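My reading journal is finally full!

August 6, 2025

I filled the last page of my reading journal last night and I'm still a bit giddy about it. It's a Florenik dotted notebook, 78 sheets of lovely thick cream paper, and it has taken me a year and a half. I have never finished a notebook before. Ever! I usually get a dozen pages in, make one wonky heading and shove the thing in a drawer.

What changed was giving up on the fancy spreads. I'd been copying the painted bookshelves everyone does, where you colour in a spine for each book, and I was always six spines behind and dreading it. Then Araba Adjei showed me hers at the Skemgate stationery swap and it was just writing. Title, date, a scrap of washi tape down the side, and then whatever she wanted to say. Some books got two lines and one (a very long family saga she hated) got four pages. I went home and did the same that evening.

I've stuck with one colour of tape per season, which makes it so easy to flick back and find things. Spring is the green gingham, summer is yellow, and autumn is a rusty leaf print I've almost run out of – if anyone spots it, please shout. I also glue in library receipts, train tickets, the odd pressed petal. The whole book is so fat now that it won't close without an elastic band.

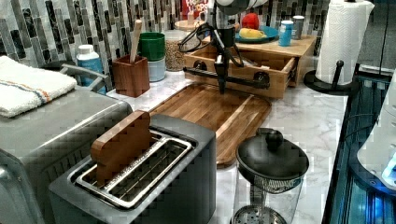
The next journal is going to have a proper shape theme, and I'm so excited to start it in September! I've been carving little stamps out of rubber blocks for the page corners: a teacup, a leaf, a moon that came out more like a banana. The one I want most is a slice of toast for my breakfast reads, with the same rounded, bumpy top as the wooden slice standing in the toaster, because it's such a simple outline and you'd know it straight away even at thumbnail size. I'll ink it in orange-brown, and maybe try a version with a bite out of the corner.

Lamisi Aryee has promised to lend me her good carving tool, so fingers crossed for neater edges. I'll post the first spread once it's dry!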